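Come Sew (and Unsew) With Us: Mending Circle Participants Wanted

The Peltembridge Mending Circle is starting up again in September, and we have room for 16 people this time! If you have a drawer full of shirts with missing buttons, a sweater the moths got into, or a pair of jeans that gave out at the knee right when they got comfortable, we would love to have you.

We meet on Tuesday evenings at 6:30 in the upstairs room at Sundolier, the yarn and fabric shop on the corner by the post office. Come in through the shop, go past the wool, and take the stairs at the back. The course runs for six weeks and each evening lasts two hours, although people do tend to hang around afterward to finish a row or talk about darning thread (it's a bigger topic than you'd think).

You don't need any experience at all. Last spring we had people who had never threaded a needle sitting next to people who make their own coats, and it was a great mix. One woman spent nearly the whole six weeks on a single wool blanket that had belonged to her grandmother, and by the end half the table had a hand in it. Somebody else fixed eleven socks. Both are completely fine ways to spend your Tuesdays.

The first two weeks are for the basics: buttons, hems, split seams, and how to pick a thread that won't fight with your fabric. In week three we start on darning, first on a practice square and then on something real. Week four is patches, both the kind you hide and the kind you want everyone to see. The last two weeks are open, so bring whatever you've been putting off. 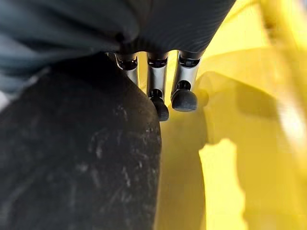 We'll also have one evening with a guest from the Győri workshop, who will be showing us a lovely dense stitch for elbows and heels. I tried it on an old cardigan over the summer and the elbow is now the strongest part of the whole thing. It's slow going for the first few rows, and then your hands get it and you can chat while you do it.

What to bring: two or three things that need fixing, clean please, and small scissors if you have them. We have needles, pins, thread in most colors, darning mushrooms to share, and a big bag of scraps. If you own a sewing machine, leave it at home for this one. It's all handwork.

The cost is $26 for the full six weeks, with tea and thread included. We keep 3 free places for anyone who would like to come but can't swing the fee. Just write "free place" in your note and that's all we need to know.

To sign up, leave your name at the Sundolier counter or fill in the card on the shop's notice board. Tell us what you'd most like to learn and whether stairs are a problem for you, as we can move the whole group down to the shop floor. Teens are welcome if they come with an adult.

Comments

pleltis
Signed up at the counter this morning! Is it okay to bring a down jacket? Small tear near the pocket, feathers everywhere.

Mending Circle
Yes, bring it! Put some tape over the tear for the trip over. Week four would be a good night for it.

buttonjar
I did the spring round and still use my practice square as a coaster. Will there be left-handed scissors again?

Mending Circle
Two pairs, in the blue tin.

hemlineheather
Can I miss the second week and still come to the rest? I work late that night.

Mending Circle
Of course. Come a little early the week after and we'll go over hems with you.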